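Coat season got me again! I pulled my black jacket out of the closet at Ida, where it had hung since April, and dropped it on the bed to sort out.

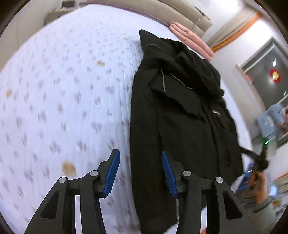
Black jacket, floral bedspread, pink blanket by the headboard.

Merle Costigan folds hers hood first – I like to lay mine out front side up, then bring the sleeves in.

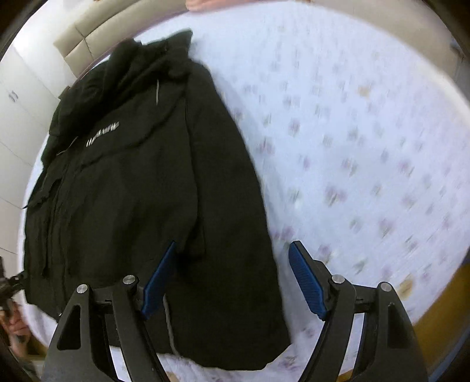 After that it's pockets (2 old receipts in mine) and a good shake outdoors. Got a better way? Tell me!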